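August 10, 2023

Second day on the bedroom furniture for the Castaño flat, and I'm writing this up over a very large mug of tea while the chest of drawers dries. Ilham Mahrous came by first thing with the curtain fabric, which is a lovely soft rust colour and much warmer than it looked on her phone, so the pale grey I'd mixed for the drawer fronts had to go back on the shelf. (Not wasted! Brendan wants it for his Cirklow shelves.) We stood there holding swatches up to the window for far longer than either of us meant to, and came away with two to try, a chalky cream and a deep mustard.
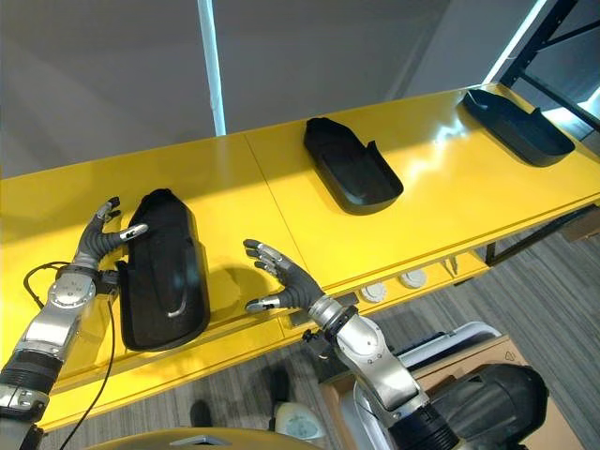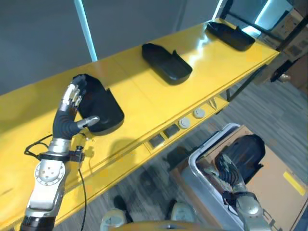
The desk is the piece I keep changing my mind about. Ilham's niece is going to do her homework at it and paint her nails at it and goodness knows what else, so it wants a proper hard finish, and I've been leaning towards gloss even though I always say I don't like gloss on furniture. The yellow tabletop with the black trays on it has rather won me over, I must say, the way the black sits so crisply against that colour, and I'd happily do the mustard with black handles and a black pen tray on the strength of it. Brendan Lynch thinks black will be too heavy in a small room. He may be right, but he said that about the Josta wardrobe too and then asked me for the paint code.

Test boards: cream on one, mustard on the other, both rubbed down with 125 ml of primer between them and plenty left in the tin. Leave for 16 hours before the second coat, and don't poke them, Brendan.

Still to do: ring Kulitz about the handles, and fill the old screw holes in the back panel.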